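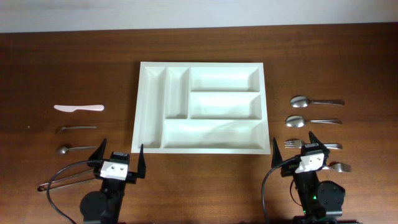 Two-Arm Cutlery Sorter: Project Report
Ademir Peixoto and Dayana Rosales
Supervisor: Begoña Barroso
Workshop: Solberg shared workshop, bench at the wall end
Nov 17, 2023

1. Aim

The aim of the project was to build a pair of small robot arms on an ordinary table and have them put mixed cutlery into a kitchen tray. We wanted the whole thing to run in a shared workshop, with hand tools and printed parts, and to be safe enough to leave set up while other people were working nearby.

We called the control program Diltudness. The name has no meaning; it was the first one we both agreed on.

2. Layout

The arms stand side by side along the front of the table and the tray goes between them, a little further back. The tray is white plastic with five compartments: two narrow ones, two wide ones stacked on the right, and a broad one across the bottom. Cutlery is laid out in a column on each side, with the handles pointing right. Each arm works only on its own side and the two take turns over the tray.

The start position is always the same. The tray is empty, four utensils are on the left and four on the right, and both grippers are parked low, near the front corners of the tray. The left column is the mixed one, with a pink plastic knife, a small fork, a small spoon and a pair of metal tongs. The right column is two spoons and two forks. A full run is therefore 8 pick-ups.

3. Building the arms

The joints are driven by motors we bought as a used set. Birger Holmgren helped us open each one and grease the gears. One had a stripped gear and was replaced.

The grippers were the slowest part. Our first fingers were square-ended and could not get under a spoon handle lying flat on wood. The present ones are black plates that come to a point, which lets them slide down on either side of a handle. They are printed flat, since upright prints split along the layers at the screw holes. We broke three pairs before changing this.

Cable routing also took more time than planned. The gripper cable has to be long enough for the wrist to turn fully, so it hangs out in a loop to the side. On the left arm the loop can lie over the bottom of the column, where the tongs are. We tried clipping it tight to the arm, but it pulled out of its socket when the elbow straightened. We went back to the loose loop.

4. Software

Positions were taught by hand. One of us moved the arm to a point with the motors switched off and the other saved it. Each utensil has a point above it, a point for closing the gripper, and a point over its compartment. The taught points come to 32 for both arms, including the parked position.

Arsen Hordiienko wrote the part that stops one arm from entering the area over the tray while the other is there. Before that we used a fixed delay, and the fingers touched twice.

5. Tests

We ran the full layout 428 times over the term, which should have given 3,424 pick-ups. The program logged 3,004 utensils placed in the correct compartment. The rest were dropped, put in the wrong compartment or not picked up at all.

Spoons were the most reliable. Forks were nearly as good, provided they were gripped on the neck and not further down the handle. The plastic knife is light and often moved when the first finger touched it. The tongs were the worst item by a long way. Their arms spring open when lifted and the looped end catches on the rim of the tray – we now place them in the broad compartment at a shallow angle, and this works more often than dropping them from above.

6. Problems still open

The taught points are only good while the bases stay where they are. Both bases moved slightly whenever the table was leaned on. Clamps helped, but the table edge is uneven and the right one works loose.

The table also reflects the workshop lights. This does not matter at present, but it would if a camera were used to find the cutlery.

7. Next steps

In December we will fit rubber pads to the fingers and repeat the tests with the knife and tongs only. Dayana will redraw the finger mount so that a broken finger can be changed without taking off the housing. If there is time, we will try laying the cutlery out at an angle and correcting the points by measurement. The drawings and the test log are in the project folder at Solberg.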